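Sullarden Household Guide
Section 4: Clearing and wiping the table

Read this section before you clear a table for the first time. It covers light items left after a snack or a craft session: plastic plates, used tissues, cardboard tubes and similar scraps. Glassware and cutlery are dealt with in Section 5.

What you need

A Gowda caddy or any small bin with a liner
A packet or box of tissues
A damp cloth and a dry cloth
Washing-up liquid

4.1 Before you start

1. Put the caddy on the floor beside the table, on the side you will be working from. Do not stand it on the tabletop.

2. Fit a liner and fold the top over the rim by 25 mm.

3. Move chairs back far enough to walk all the way round.

4. Decide which items are staying. Anything that belongs to an unfinished craft project goes on the Dranton shelf, not in the caddy.

Note: If the table has a pale top, switch on the overhead light. Small specks are easy to miss in daylight from one side.

4.2 Picking up tissues and paper

1. Start with the used tissues. Pick up each one by the driest part and drop it straight into the caddy.

2. If something has been spilt, lay a clean tissue over it and leave it to soak up the liquid. Do not rub.

3. Leave the tissue packet on the table until the end – you will probably want it again.

4. When the packet is finished with, push the top tissue back inside and close the flap if there is one.

Caution: Used tissues do not go in the recycling, even if they look clean.

4.3 Cardboard tubes

Tubes from kitchen roll and toilet roll can be recycled as long as they are dry and free of glue. They take up a lot of room in the caddy if they go in whole, so open them out first.

1. Find the spiral seam and press a thumb into it at one end.

2. Pull the seam apart slowly. The card tends to tear along the winding, and you may end up with one part opened out and the rest still round.

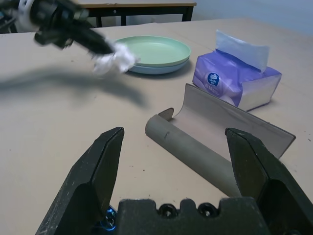
3. Carry on from the torn end until the whole tube lies open, then press it down with the flat of your hand. Card that has been rolled tightly will curl up again when you let go. Fold it in half across the curl to keep it down.

4. Put the folded card in the paper and card sack. Loose tabs and strips go in with it.

Note: Tubes wanted for craft work should be kept whole. The Florkemville storage box, supplied separately, holds tubes standing on end.

4.4 Plates

1. Scrape any crumbs into the caddy.

2. Stack plates of the same size together. With mixed sizes, put the largest at the bottom.

3. Lift the stack with both hands and carry it to the sink. Do not slide it, as grit under the bottom plate will scuff the table.

4. Wash plastic plates in warm water with a little washing-up liquid. Leave them to dry in a rack.

Caution: Do not use scouring pads on coloured plastic. They leave a dull patch that holds stains.

4.5 Wiping down

1. Brush loose bits into your hand or a dustpan. Work from the far edge towards you.

2. Wipe the whole top with the damp cloth, then go over it with the dry one.

3. If dark specks remain after wiping, try one with a fingernail. A speck that lifts is dirt and needs a second wipe. A speck that stays may be part of the pattern – leave it alone.

4. Rinse both cloths and hang them up.

5. Tie the caddy liner and take it out. Replacement liners are listed in the parts table under number 156.

For scuffs that do not wipe off, see Section 7, Care of surfaces.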